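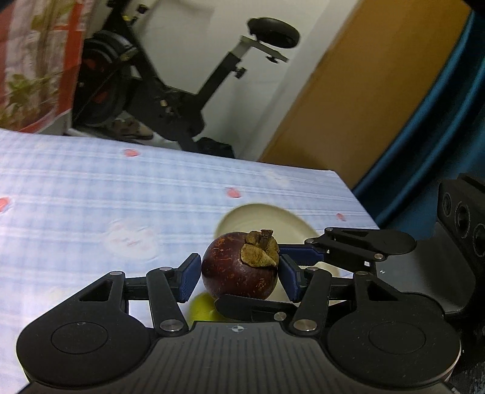

Kallcombe Robotics Club: Questions We Get Asked

Last updated August 2026

Is this a class or a club?

A club. There is no grade, no credit and no certificate. A few people have asked for a certificate anyway. We don't have one, and I'd be wary of any hobby group that prints them.

What do people do at the meetings?

This season, mostly picking up fruit. The project is hand-held grippers: you hold the tool yourself, close it on an object, and the camera records what the job looked like from the hand's point of view. Later, a computer tries to learn something from the recordings. If you were hoping for walking machines or battle bots, you will be bored by the second week.

Why fruit?

It's cheap, it comes in awkward shapes and it shows damage. Foam blocks make any gripper look clever. A mangosteen has a hard, slick rind and a stiff, leafy cap right where you'd like to put a finger, so you have to think about where the pads go. We hold most of our sessions over a plate on a regular table with a regular tablecloth. Homes have patterned cloth and clutter, and a system that only copes with a bare white bench isn't worth much.

So does the robot work?

Depends what you mean by work. The Clollow team, our longest-running group, had 300 usable recordings at the end of July. The project guide they follow suggests 2,000 for a single task. Their trained model will reach toward a fruit, and on a good evening it gets hold of one. Change the lamp and it gets a lot worse. I've seen student videos online that show one perfect grab and stop there, and I would ask to see the other takes.

Is it really robotics if a person is holding the gripper?

I had the same complaint when I joined, and I still have half of it. The person supplies all the judgment, and the machine copies whatever it can. You do learn a lot about gripping, though, and it costs far less than putting an arm in front of every member. Whether the copying counts as intelligence is a good argument for the parking lot.

Do I need to know how to code?

Not to record. You need steady hands and some patience, because you'll be doing the same pick over and over. To train anything you'll need some Python, or a teammate who has it. We run a beginner evening at the start of each season. It won't make you a programmer.

Can two people record at once?

Yes, and two grippers on one object is a task of its own. It's also harder than it sounds. The tools block each other's view, the fingers cross, and you both have to agree on who lets go first. Start with one.

What is the Gruvorport Meet?

A yearly get-together where clubs bring their trained models and run them on objects they haven't practiced with. We went last year and placed 27th. Some clubs wrote home about their "success rate" without mentioning that they picked which attempts to count. Our rule is that every attempt goes in the log, including the embarrassing ones. If you drop it, write down that you dropped it.

What is the Hyun sheet?

Our recording log. One line per attempt: object, light, who held the tool, result. Fill it in right after the attempt - memory gets generous by the end of the evening. Recordings without a line on the sheet don't get used.

Is it suitable for kids?

Teenagers, yes. Younger kids tend to like the first ten minutes. The linkages can pinch, so keep your free hand away from them while the fingers are closing.

Will this help me get into college or get a job?

Maybe. I've heard it promised by other clubs and I have yet to see the evidence. If you can explain clearly why your model failed, that's probably worth more in an interview than a trophy.

Can I take a gripper home?

Yes, if you've been a member for a full season. Sign it out, bring it back with the screws tight, and bring your log sheet too.

What happens to the fruit?

We eat what's still good. Bring a knife if you want a share of the mangosteens.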